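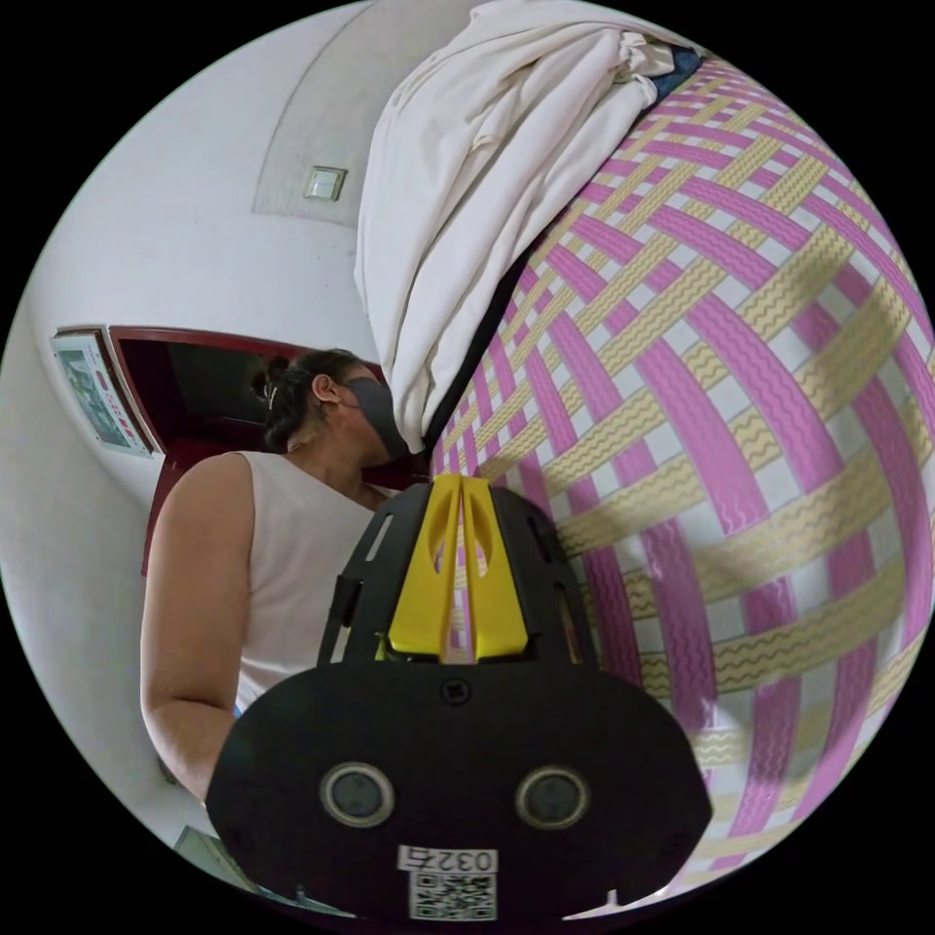 Branch talk, Thu 6 June, keep to 4 mins

Thanks Verena for the intro. Thank the Darnenlow branch for the tea.

Start w/ turnout. 2,488 on the roll, we lost the ward by 219. Pause.

Where did they go? Mostly stayed home. Labour vote hardly moved, say that twice.

Jahangir's canvass sheets: buses, rents, the clinic. Hardly anyone raised leadership. (Don't get drawn on leadership!!)

Ask - 400 doors before September. Antonina has the street lists, see her at the back.

Selection rules: members shoud pick, not head office. Lukian will disagree, let him.

If time, the Ivanyshyn pamphlet. Good on housing, weak on tax. Skip if runing over.

Questions, Titilayo chairing.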